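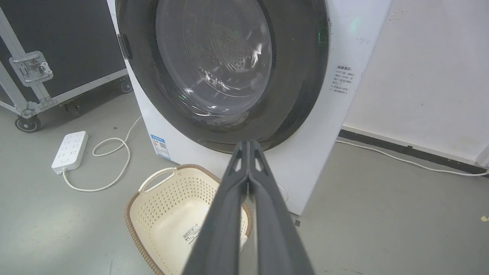 No. 19

The front loader is now in its corner of the laundry room, and the job this month is cleaning the door gasket. The fold in the rubber collects lint and hair, mostly in the lower third. I pull it back with two fingers and go around with a damp cloth, then a dry one, and leave the door ajar for 20 minutes. The glass gets the same cloth.

Drum: perforated stainless steel, wiped by hand, no abrasive pads. I run it empty on hot every 7 weeks.

The cream basket sits directly in front of the door, so a finished load drops straight in. Its sides are perforated too – good for airflow, poor for loose socks. The barcode sticker is still on the inside and I have not bothered with it.

Still to do is the floor. The power strip lies to the left of the basket, and I want it up on the wall before October. Nanna Snorradóttir suggested a Judstead bracket, three screws, mounted well above the skirting. The cord has far too much slack for that run – I will coil the excess and tie it.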